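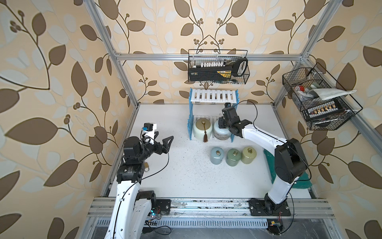 Two robot arms, one table, leafy wallpaper

I was asked again at the till in Maluleke whether I'd like to round up for charity. I said no, and the lad looked at me as if I'd kicked something. So let me set out why I keep saying no, and then you can all write in.

Which charity? He didn't know. The card reader didn't say. There was a sticker by the door with a heart on it and the words "local causes", and that was as far as I got. I wrote to the head office in Wondby back in October and had a very friendly answer thanking me for my interest in giving. It named no cause and no amount.

My neighbour Marilou Lumanlan thinks I'm being mean over pennies. She may be right about the mean part. But she gives at the till and then doesn't give anywhere else, and says so quite cheerfully, and I do wonder how many people are the same. The hospice shop in Plornenthorpe would be glad of that money. It wouldn't get a banner out of it with a supermarket's name across the top.

I've got the same trouble with "a share of every sale". The candle I was given at Christmas says a share goes to children's hospitals. How big a share? Which hospitals? I turned the box over twice. If it were a decent amount I'd expect them to print it in large letters.
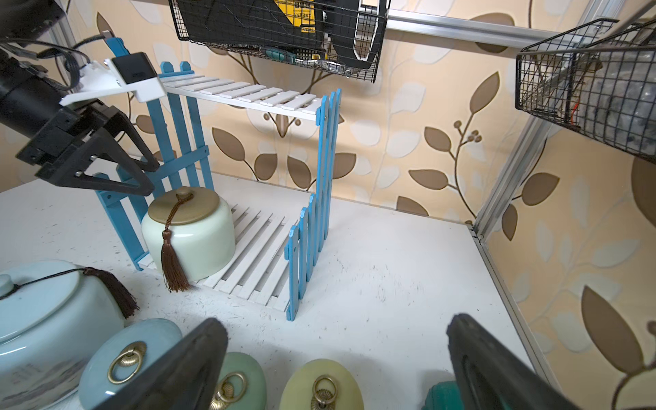 Yogesh Vishwakarma, who used to work in marketing and is more patient than I am, told me these schemes often have a ceiling. The firm agrees to hand over so much, and once that's reached the sticker stays up and the sales carry on. I can't say whether the Dindutham candle people do that. I asked them. It's been 31 days.

To be fair, I have seen it done properly. The bakery on our hill raised £116 for the school minibus last year, and Sille Bech stuck the receipt in the window with the date and the school's signature on it. I bought more buns than I needed that week and didn't grumble once.

So that's my test now. Tell me who gets it, how much, and when, and I'll put my hand in my pocket. Until then I'm giving £5 a month straight to the hospice, by standing order, and the lad at the till will have to go on thinking badly of me.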